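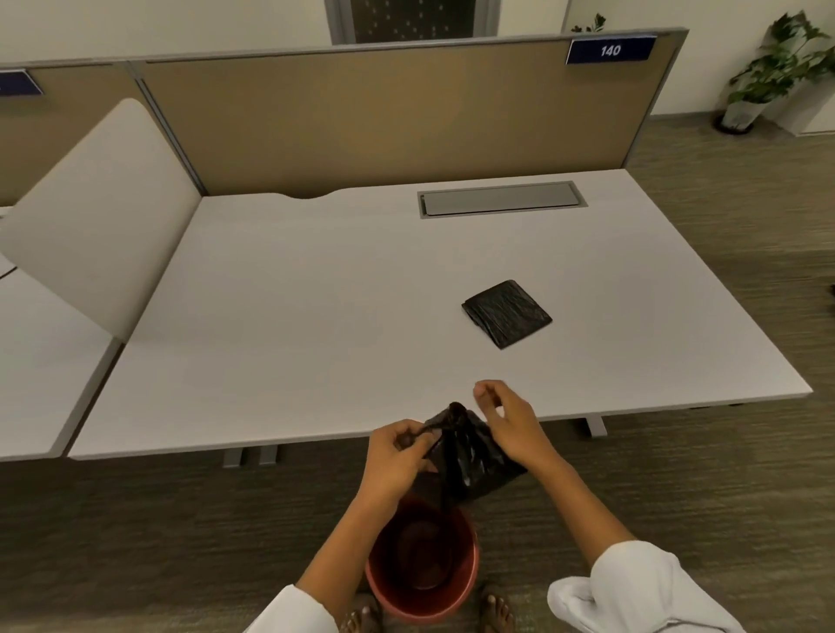
Is a spotless dining room a fair guide to the kitchen behind it?
Only up to a point. Tables get wiped when customers are looking, and fridge seals don't.

Kokivis, Laltstead branch – hygiene checklist
Checked by Cheuk-hei Tang, 12/08/2019

Handwash basin, hot tap: OK. Soap there, paper towels down to the last few.
Walk-in fridge temperature log: filled in, every reading identical since June. I would like to meet this fridge.
Raw and cooked kept apart: OK on the shelves, less so on the prep counter.
Allergen folder: FAIL. 2 of the new noodle dishes missing. Manager says the Namham branch has the pages.
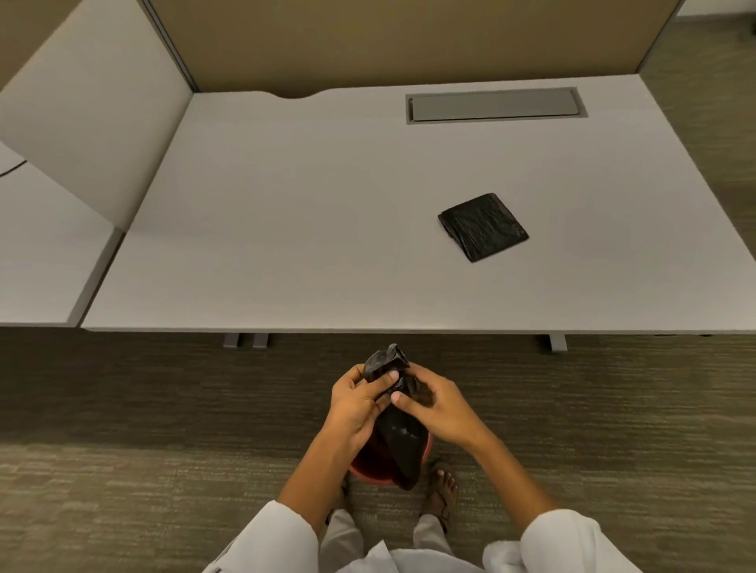 Probe thermometer: found after a search, battery flat. The chicken was passed "by eye", so marked FAIL.
Dry store: 3 open sacks of flour, no lids. Told the lids are on order from Lappalainen – same answer as last visit.
Extractor filters: cleaned, supposedly weekly. Greasy to the touch.
Fire exit: clear today.
Seating: licence says 106, floor plan on the wall says 174. One of them needs changing.

Result: revisit. Promises not counted as repairs.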